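Refaire les rideaux de l'appartement

17 novembre 2018

J'ai emménagé à Clidolmont en février et j'ai vécu plusieurs mois avec les rideaux laissés par les anciens locataires. Ils étaient beiges, trop courts, et l'un des deux avait un ourlet collé au lieu d'être cousu. Je les ai enfin remplacés. Je note ce que j'ai fait, parce que deux lecteurs m'ont posé la question après le billet sur la peinture du couloir.

Je cherchais un bleu-vert. La difficulté avec cette couleur, c'est qu'elle change beaucoup d'une pièce à l'autre. Dans le magasin Flavetti, sous les néons, les coupons tiraient tous vers le gris. Chez moi, le même échantillon devenait presque vert le matin. J'en ai gardé 4, épinglés au mur du salon pendant une semaine, et je les regardais en passant.

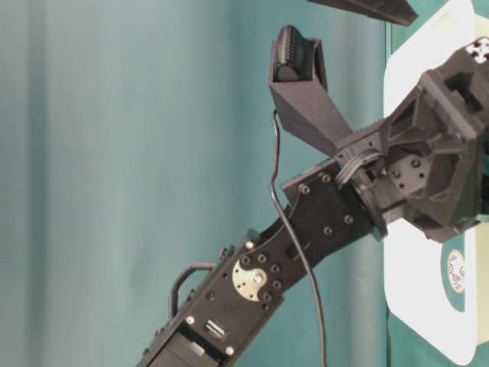
Le budget était de 550 euros pour tout le salon, tringles comprises. Le tissu au mètre prend l'essentiel de la somme. J'ai longtemps hésité entre un lin lavé et un coton plus lourd. Le lin me plaisait davantage au toucher, mais il laisse passer la lumière du lampadaire, qui se trouve juste en face de la fenêtre. J'ai donc pris le coton.

Pour l'ampleur, on lit souvent qu'il faut compter deux fois la largeur de la tringle. J'ai fait un peu moins et je ne le regrette pas : les plis restent souples et le rideau ouvert prend moins de place contre le mur. Avec un tissu plus fin, j'aurais suivi la règle.

J'ai lavé le coton avant de le couper. Il a perdu 2 centimètres par mètre. Sur une hauteur sous plafond comme la mienne, cela fait un rideau qui ne touche plus le sol. Je l'ai repassé encore humide, sur une couverture posée par terre, la table étant trop étroite.

Pour les ourlets, j'ai utilisé la machine à coudre de ma mère, une Mackay qui n'aime pas les épaisseurs. J'ai cassé une aiguille sur le premier angle. Ensuite j'ai dégarni les coins avant de plier et tout s'est bien passé. L'ourlet du bas fait dix centimètres, en double, ce qui donne assez de poids pour que le tissu tombe droit.

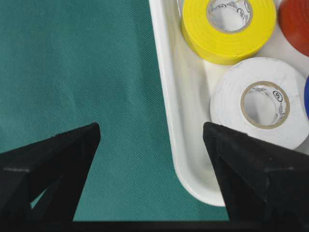 Eskil Öberg
Auteur du blog, bricoleur du dimanche

La pose m'a pris plus de temps que la couture. Le mur du salon est en brique creuse, et mes premières chevilles tournaient dans le vide. J'ai rebouché, attendu le lendemain, puis repercé un peu plus haut avec des chevilles à expansion. La tringle vient de chez Stodlow. Elle est livrée avec 26 anneaux, il m'en reste quelques-uns dans un tiroir.

Je l'ai fixée à quinze centimètres au-dessus de la fenêtre. La pièce paraît plus haute et l'air froid descend moins vite le long de la vitre. Un voisin m'avait conseillé d'aller jusqu'au plafond, mais il y a une moulure que je voulais garder visible.
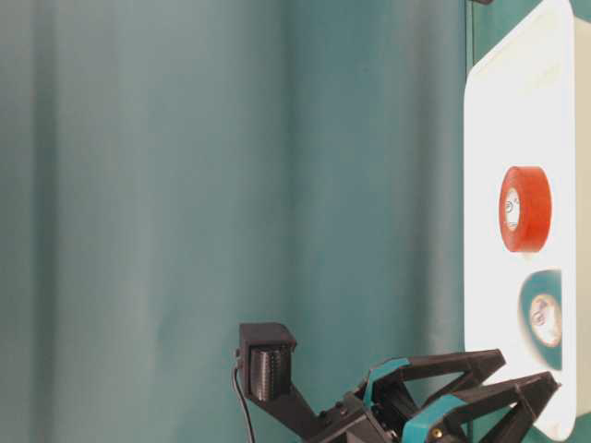 Photo : Eskil Öberg

Reste la question de la doublure. Je n'en ai pas mis. Le côté fenêtre va probablement pâlir avec le soleil de l'été, et j'ai gardé une chute dans l'armoire pour pouvoir comparer. Si l'écart devient trop visible, je coudrai une doublure écrue, fixée seulement en haut pour pouvoir l'enlever au lavage.

La chambre attendra. Elle donne au nord, la fenêtre est plus petite et j'ai encore les stores d'origine, qui fonctionnent. Je pensais reprendre le même coton, mais il n'en restait plus assez sur le rouleau quand je suis repassé au magasin.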